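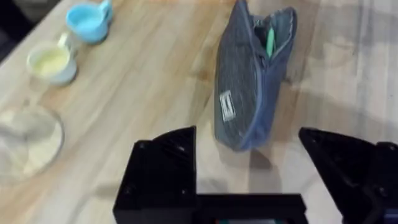
*A pencil pouch standing on end, zipper partly open, with a green pen at the opening.*

# Packing and Maintaining a Shared Pencil Pouch

This guide applies to the fabric pencil pouches issued to reading rooms and study tables at the Morelli Learning Center. It covers emptying, checking, and repacking a pouch, and the steps for returning it to the supply shelf. The same procedure may be used for personal pouches of a similar size.

The Center keeps 213 pouches in circulation. Most complaints received at the supply desk concern dried-out markers, ink on the lining, and zippers that no longer close.

## Before you begin

Set aside 10 minutes for each pouch. You will need:

- a clear area of tabletop
- a sheet of scrap paper for testing pens and markers
- a soft, dry cloth
- a small brush for the zipper teeth
- a replacement set from the supply desk, if any item is known to be missing

Cups and dishes should be moved to one side of the table before the pouch is opened. Anything that contains food, paint, or liquid should be well out of reach of your elbow.

## Emptying the pouch

1. Stand the pouch on its narrow end and open the zipper from the top. If a pen is already sticking out of the opening, remove it first. Pulling the zipper past a pen can catch the clip in the teeth.

2. Open the zipper the rest of the way. Use one hand to hold the fabric beside the zipper and the other to move the slider. Do not pull the slider sideways.

3. Take out the remaining items singly and place them on the table with space between them. A marker with a flat cap or base may be stood upright. Pens should be laid flat, well back from the table edge. Small items such as erasers and sharpeners tend to stay in the corners of the lining, and a soft pouch will often fold over them when it is lifted. Check the opening again before you call the pouch empty.

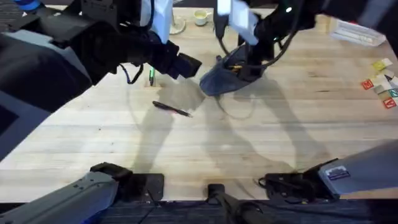
4. Hold the pouch over a waste bin and turn it upside down. Shake out pencil shavings and eraser crumbs, then press the lining outward with your fingers and feel along the seams.

## Checking the contents

Test every pen and marker on the scrap paper. A short line is enough. If a pen does not write at first, draw several small circles before setting it aside for disposal.

Markers require a second check. Replace the cap, press until it seats, and tug it lightly. A cap that slides off with little effort will come off inside the pouch — this is the usual cause of stained linings. Markers with loose caps should be withdrawn even if they still write well.

Wipe the barrels with the dry cloth. Ink on the outside of a pen usually points to a cracked barrel, and the pen should be discarded.

## Cleaning the fabric and zipper

Brush the zipper teeth from one end to the other while the pouch is open. Loose threads near the zipper may be trimmed with scissors. They should never be pulled.

Fabric pouches may be spot cleaned with cool water and mild soap. Do not place them in a dryer. Any sewn-on label should be left in place, including one that has faded, and should be kept clear of soap where possible. Allow the pouch to dry fully, with the zipper open, before repacking. Pouches cleaned on a Sunday are normally held until the next day.

## Repacking

1. Place the longest items in first, parallel to the zipper. Pens should all face the same direction.
2. Add markers next, with their caps toward the top of the pouch.
3. Put erasers and sharpeners in last, near the opening.
4. Close the zipper slowly. If it resists, stop and look for an item lying across the opening.

A pouch that bulges when closed has been overfilled. Remove one or two items and return them to the supply desk. Continued strain on the zipper will separate the teeth, and pouches with separated teeth are not repaired.

## Returning the pouch

Place finished pouches on the upper shelf of the Fledier cabinet in Room 503. Pouches waiting for replacement items belong on the lower shelf, with a note listing what is needed. Please do not leave items loose on the shelf beside a pouch.

Replacement pens and markers may be requested at the supply desk during regular hours. Bulk orders are placed in July, and departments wishing to add pouches to the order should submit their totals before the end of the preceding month.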